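Why I stopped trusting the mean

Belmiro Azevedo

For most of my working life I reported one number per task. The arm grasps the object or it does not, you divide, you write the percent in the abstract. I want to argue that this habit makes our results worse than they look, and that we should give it up, at least for manipulation in furnished rooms.

My case is a small one. At Novotbridge we compared two policies for work beside a bed: find the drawer of a nightstand, approach it, open it, leave everything on the top as it was. The first policy, Girodis, plans from a map built once at the start. The second, Arruda, looks again before each motion. Over 30 trials per policy the two averages came out nearly equal, and a reviewer in February told us, politely, that there was therefore no result.

I think there was a result, and it was sitting on the tabletop. A hotel telephone has a coiled cord, and a coiled cord does not lie twice in the same manner. 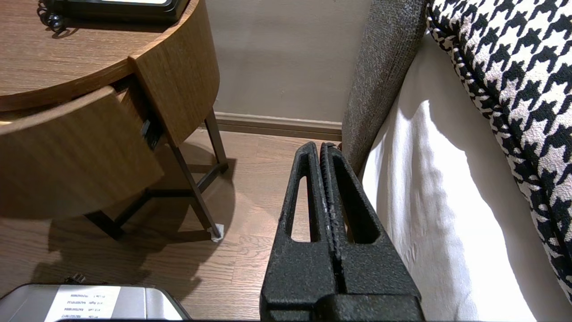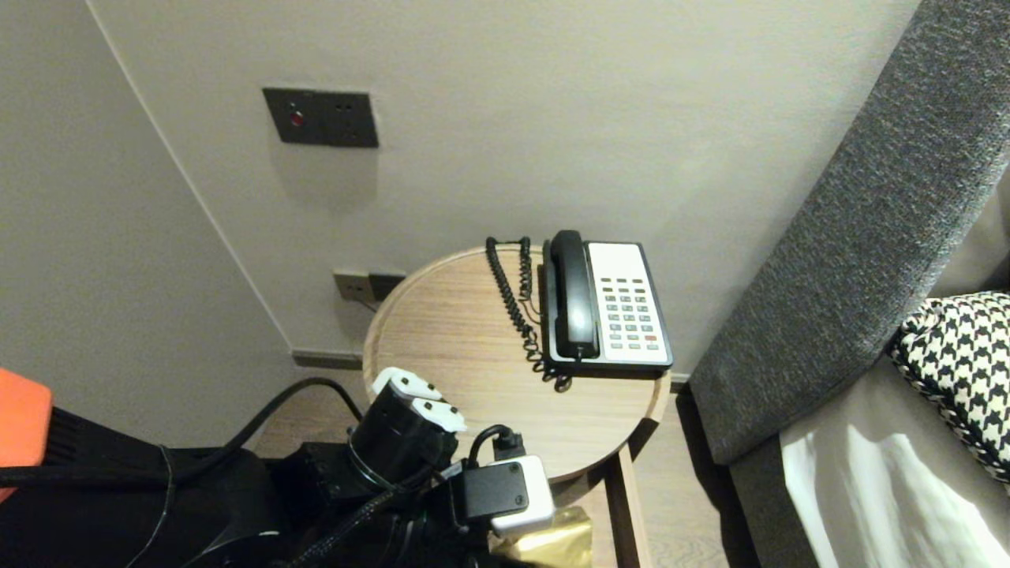
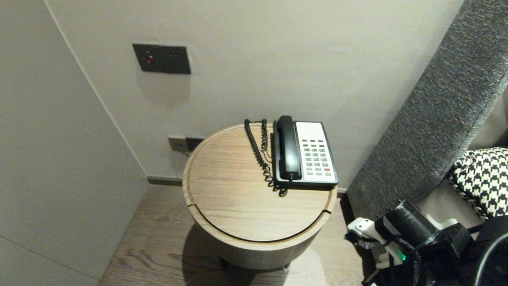
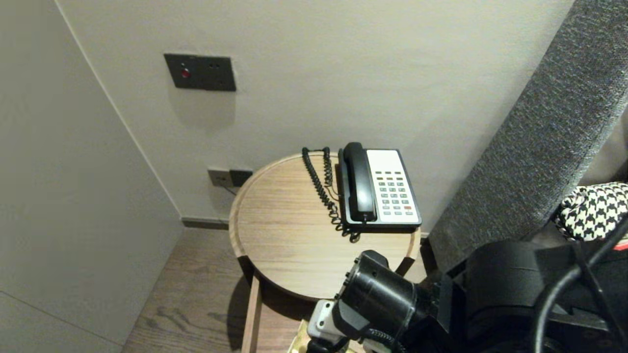

Cidenia Letters, Issue 7, p. 4

When we sorted the trials by where the cord was lying, the two policies separated. Girodis did well while the cord stayed toward the wall and badly when a loop came near the rim, as its map had treated the loops as part of the table. Arruda was slower and sometimes hesitated for no reason I can explain, but its failures were spread over all the positions. The same average, then, was hiding two very different machines. If I had to put one of them in a room where a guest is sleeping, I know which I would choose.

The usual answer to this is that more trials will solve it. I do not agree. More trials give you a more exact mean, and the mean was never the difficulty. What we needed was a note, for each trial, of the condition that a person would see at once on entering the room. We made these notes by hand, with four categories for the cord, and it took one afternoon. I have heard colleagues say that such categories are subjective. They are, a little. Two of us labeled everything separately and disagreed on four trials, and I can live with that.

A stronger objection is that one can always find some grouping, after the fact, which makes two methods look different. This is true and it worries me. My proposal is only that the grouping be written down before the first trial, together with the metric, and that the table of groups be printed even when it is boring. We did not do this ourselves – we sorted afterward – and so our own finding should be taken as a suggestion until somebody repeats it.

I would also like reviewers to stop asking for a single winner. The question "which policy is better" has no answer until we say better at what, and on which table.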